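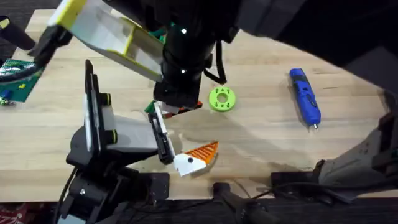

How to split a customer email list by buying habits

Sending the same offer to everyone on your list is easy, but it wastes offers on people who would have bought anyway. You can sort a small list in an afternoon with a spreadsheet.

Step 1. Export your orders

Download the past year of orders from your shop system. You need the email address, order date and order total. Delete the other columns.

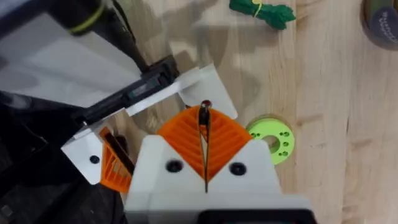

Step 2. Make one row per customer

Use a pivot table with the email address as the row. Add the number of orders, the total spent and the latest order date. Our test list from Kandberg, a homeware shop, came down to 1020 customers.

Step 3. Set your groups

Start with three:

Regulars -- three or more orders
Occasional -- one or two orders, the latest within 6 months
Lapsed -- one or two orders, nothing in 6 months

At Kandberg that gave 317 regulars, 430 occasional buyers and 273 lapsed ones.

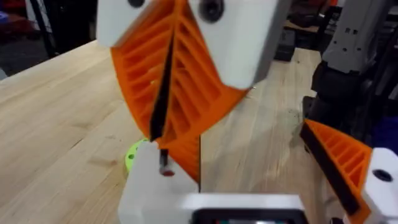
Step 4. Tag and import

Add a column called "group", fill it in and save the file as CSV. In Trendeo, choose Contacts, then Update existing. Don't choose Add new, or you will end up with duplicates.

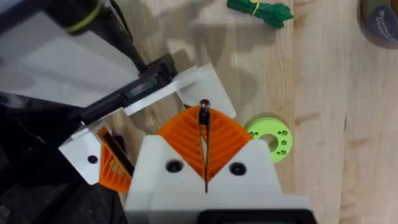 Reading time: 2 minutes

Step 5. Write one email per group

Keep the layout and change the subject line and offer. Regulars can have early access to new stock. Save the discount code for lapsed customers -- and give it an end date.

Run the export again in February, once the Christmas orders are in.

Written by Yu-na Won. Spreadsheet formulas checked by Cheng-en Chang.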